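Is it worth regluing old table tennis rubber or should I just buy new?

Posted by Blagoje Georgiou, Oct 18, 2020

Hi all! I got back into table tennis this fall after a very long break (kids, knees, the usual) and dug my old paddle out of the closet. The rubber on the forehand side is lifting at one corner, maybe the width of my thumb. It still feels grippy when I drag a ball across it, but the backhand side has gone shiny and slick. I play Tuesday nights at Etden Hall and nobody there is very good, me included. Would you glue it or start over?

velach_pat
Buy new. Old rubber is dead rubber.

Juhász Table Fan
I'd split the difference! Peel off the shiny side and replace that one, then reglue the corner on the forehand and see how long you get out of it. Use the water-based glue they sell for paddles, a thin coat on both surfaces, and let it go clear before you press it down. I roll mine with a drinking glass and leave it under a couple of cookbooks overnight. If the sponge tears when you lift it, stop and get a new sheet for that side too.

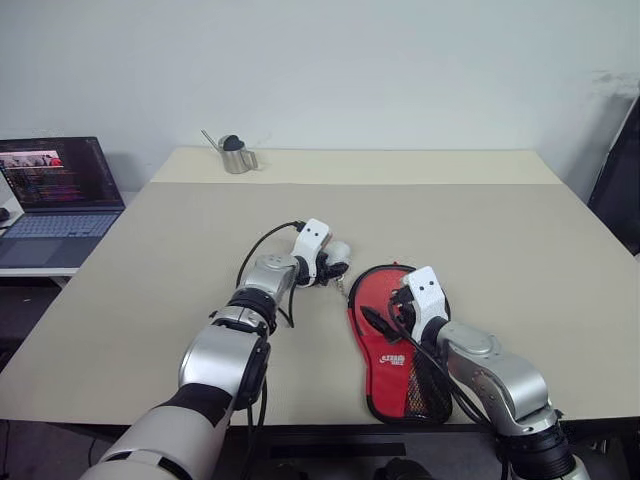

How do I keep the new rubber from going slick like the old one did?

Wipe it with a damp sponge after you play, let it air dry, and then put it away in a cover. Mine went bad the year I left it in the trunk all summer, so keep it out of the car (I learned that one twice). Some people stick a plastic film over the rubber too, and I think it helps, but I'm lazy and skip it half the time.

mrs_preltix
Agree with the cookbooks. Don't use super glue like my husband did, the whole sheet went hard as a plate and he had to sand the wood.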